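Siltow (bin-picking cell)

Siltow is a bin-picking robot cell built in a shared workshop in the Drummond building, a former print works divided into rented benches. It consists of a secondhand industrial arm, a sheet-metal bin and a gripper assembled on site, and it is meant to lift mixed household objects out of the bin one at a time. The project was started by Shaimaa Fahmy, a member of the workshop, who wrote most of the control software and nearly all of the published build notes. It is sometimes described in hobby forums as a low-cost answer to commercial picking systems. That description is hard to square with the notes themselves, which leave out the price of the arm.

Background

Fahmy had earlier built a small tabletop picker called Pastum, which used a suction cup and a webcam and worked only on flat boxes. The notes for Pastum end without any test results. Siltow was announced as its successor in June, with three stated aims: to handle soft items, to work from an unsorted pile, and to be copied by other workshops using ordinary tools. The first two have been partly met. No complete copy is known to exist, although one workshop posted drawings for a different gripper mount before going quiet.

The arm came from a dealer in used factory equipment. Much of the early work went into getting it to accept outside commands, and this part of the notes is detailed and useful. The sections on perception are much thinner. They name a segmentation model without saying how it was trained or on what objects, so a reader can't tell whether the system recognizes new things or only the ones it was tuned on.

Construction

The bin is open at the top, with walls that slope toward a metal floor. The slope is meant to keep objects from standing upright against the sides, where the fingers have trouble reaching them. Bar clamps hold the bin in place, an arrangement the notes call temporary in every revision. Marks in blue tape on the wooden work surface serve as a reference when something has been moved. Critics have pointed out that tape is a poor substitute for dowels or a bolted fixture if the results are supposed to be repeatable, and the calibration log appears to support them: several entries consist only of the words "bin shifted, redo."

The gripper uses linked metal fingers. Its air and signal lines run back along the arm with the heavier cables. Routing them took longer than any other mechanical job. An early layout pulled tight when the wrist turned past a certain angle, and the fix was to leave a generous loop of slack, which then had to be kept out of the way of the bin walls. The software deals with this by forbidding certain wrist positions. As a result, some objects in the corners can be seen by the system but never attempted.
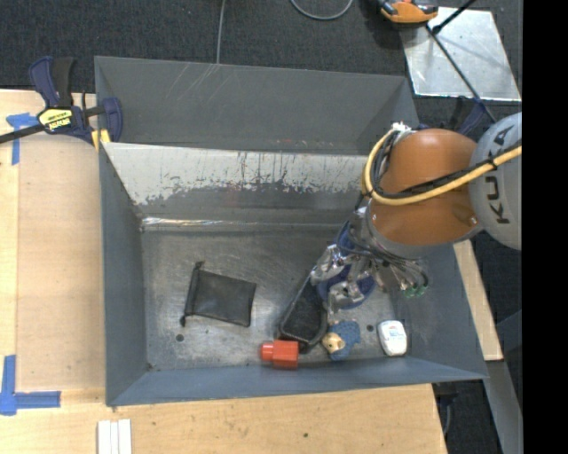 Grasps are chosen by Lindex, a scoring program that ranks possible finger positions and sends the best one to the arm. Lindex is often given credit as the original part of the project. Its published code is short, however, and the ranking depends mainly on two things: how far the object stands above its neighbors, and how much room there is on either side of it. Both ideas are common in older picking systems. A third term, said to estimate softness, is present in the code but multiplied by zero in the released version. Fahmy has written that it was turned off during debugging and will be restored.

Reported performance

The figure quoted most often is 140 successful picks. It comes from a series of 277 attempts, which puts the success rate at just over half. Early summaries on the workshop's page gave only the first number. The second was added after a reader asked for it.

Even the full count needs care. The notes define a success as an object leaving the bin, so a pick that drops its object outside the bin is counted the same as one that places it correctly. Attempts stopped by hand were left out altogether, and there is no record of how many there were. A later claim of 100 picks in a row without a fault was made for a bin holding a single type of rigid block, a much easier task than the mixed pile the project was designed for. No independent test of either claim has been made.

Cycle times have not been published. Visitors to a Sunday open bench described the arm as slow and careful, with long waits between moves, but no one seems to have put a watch on it.

Safety

The cell has an emergency stop and a speed limit set in the arm's controller. Whether this is enough for a shared room has been argued at length on the workshop's mailing list. Supporters say the arm is never run at full speed. Opponents reply that a limit set in software by the same person who edits the software is a habit and should not be called a safeguard. A floor scanner was proposed and priced, and the discussion stopped there. The build notes advise anyone copying the design to "use common sense around the arm," which is weak guidance for a machine of this class.

Reception

Coverage has mostly been friendly and mostly based on the project's own page. The more useful responses have come from other builders, who praise the wiring diagrams and the account of the controller work while doubting that the rest can be reproduced. One common complaint is that the parts list for the gripper gives dimensions but no tolerances. Another is that the object set changes from one revision to the next, so gains reported between versions may come from easier objects.

Fahmy has accepted the point about the object set and has said that a fixed list will be included with the next revision.

See also

Bin picking
End effector
Pastum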